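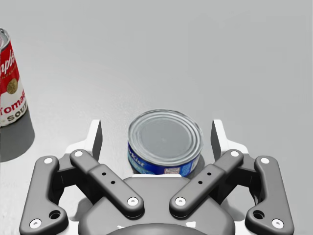
Ghada Saab wrote to me after my last piece to say that a simulated cell is a toy, that she could have had the real one picking cans in the time I spent fussing over the fake one, and that a person who enjoys adjusting a pretend table should get out more. I do get out. But she's put her finger on the thing I most want to argue about, so I'm going to take her letter as an invitation.

My claim is simple enough. The simulated copy of a robot cell should be set up and looked after like a machine, by the same people, with the same stubbornness, and it should have its own page in the maintenance binder. I think most shops get this wrong, and I think getting it right is some of the most enjoyable work there is in automation.

The cell I look after is called Farah. It came with that name and I've never learned why. Farah is one arm, one two-finger gripper and a flat table, and its job is to sort mixed groceries into trays for a small outfit called Trornow. Cans, mostly. We keep a copy of it in a simulator called Itum, and the copy has the same arm, the same gripper and the same table, plus a handful of stock items to pick up. A squat tuna can is the one I reach for first every time I open it. Park it between the fingertips, fingers open, palm just over the table, and look down over the top of the gripper. I have started so many mornings with that view that I could draw the linkages from memory (badly, but I could).

Why a tuna can? It's short and wide, and it's rude to grippers! A tall soup can forgives you. You can come in too high or a little tilted, and there's still plenty of wall to grab. With a tuna can, the opening of the fingers matters, the height of the palm matters, and if either one is off you know on the first try. I leave a soup can standing off to the side for the second test, out of reach of the fingers, and I don't touch it until the tuna can has gone well.

Now, Ghada's point about time. Setting up the copy took me 13 working days. I won't pretend that was quick. A good part of the first week went into the gripper alone, and I'd do it all again. A two-finger linkage gripper looks simple from across the room and then you get close and it's all levers. There's an inner bar and an outer bar on each side, each with a pin at both ends, and those bars are what decide how the fingertips travel. They don't just slide together like a desk drawer. On ours the tips swing on a shallow arc as they close, so the place where they meet the can depends on how wide the can is. If the model of the gripper treats the fingers as two plates on a straight rail, you've built a lovely picture of a different machine.

I know because the first model we had did exactly that. It had come from Stustano, who did the original integration, and for demos it was fine. Every pick looked perfect on the screen. On the real table, wide cans got a nudge downward at the last moment and skinny ones got caught a hair high, and for weeks people blamed the calibration. They recalibrated the arm. They recalibrated the table. Somebody shimmed the gripper, which I later had to unshim. The trouble was sitting in a file that had never been opened by anyone who'd held a wrench.

So I opened it. I measured every link on the real gripper with calipers, pin center to pin center, and typed the lengths in. Then I put the real one and the simulated one side by side, closed both a bit at a time, and wrote down the gap between the tips at each step. Left side, right side, again and again. It's slow and fussy and I loved it. By the end I could tell you which of the real pins had some play in it, and that was worth the whole exercise, as I'd been walking past that pin for months.

People who hear "simulation" tend to think of it as something you finish before the hardware shows up, like a floor plan. I'd say it's closer to a second robot that happens to live in a computer. The real one wears. Fingertips get swapped for slightly thicker ones. A mounting plate gets turned over during a repair, and the tool sits a little farther out than it did before lunch. If the copy doesn't get the same repair on the same day, then you own two cells that disagree, and sooner or later you'll trust the wrong one.

My rule on Farah is that no job is closed until both machines have had it. New fingertips on the real gripper, new fingertips in Itum. Every 300 hours of running, the real gripper gets its pins checked, wiped and greased, and in the same visit I rerun the gap measurements and compare them with the copy. Then comes the can test: 200 tuna can picks in simulation, with the can shifted and turned a little each time, and 16 on the real table from marked spots. I read the two sets next to each other. What I'm looking for is whether they fail the same way. If the copy drops a can when the approach is too shallow and the real one does too, I'm delighted! A copy that fails honestly is a useful thing to own. A copy that never drops anything makes me itch.

There's a fair objection in Ghada's letter, further down, which is that all this care can turn into polishing. She says she once watched a team spend a month on the look of the labels. I have some sympathy with both sides of that one. Our soup and tuna cans have their printed labels on, logos and all, and I wouldn't want to strip them off, as our picking software goes by what it sees. A plain gray cylinder teaches it very little about a grocery shelf. But I'd never fix a label before I'd fixed a link length. My order is geometry first, then contact (how hard the tips press, how easily the metal slides), then weight, then looks. If you run out of days, run out of them at the looks end.

The table is the other thing I'd put near the top, and almost everybody skips it. In the simulator a table is a perfectly flat slab for free. Ours in the real world had a dip in it that you could feel with the side of your hand. I could have put a dip in the model. I decided to fix the table, because a cell ought to be brought toward its drawing when you can manage it. That took one Wednesday afternoon, some leveling feet and a long straightedge, and the low picks got better straight away.

And that's where I part ways with the people on my own side, the ones who'd happily live in the simulator full time. I've met engineers who can tune a contact model beautifully and have never heard what a dry pin sounds like. It's a small gritty tick at the end of the stroke. Itum will never play that for you. You have to stand there with the air off and the radio down and open and close the thing by hand. I want whoever edits the gripper file to have done that at least once, and I want whoever greases the pins to know how to open the gripper file. On Farah it's one person, which is easy. In a bigger shop I'd have the two of them swap chairs for a shift every so often and see what they find.

What would I say to someone starting from nothing next week? Get one short can, and put it on a bare table. Add no bins or shelves or lights yet. Bring the gripper down over it with the fingers wide, check that there's clear room on either side, and close. Do it in the copy, do it on the real one, and write down every way in which they differ. Keep that list taped inside the cabinet door. Mine is on its third sheet, and the top line still says "left outer link, check again."

Ghada, I checked it again. I'll bring the calipers if you bring the coffee, and you can pick the can.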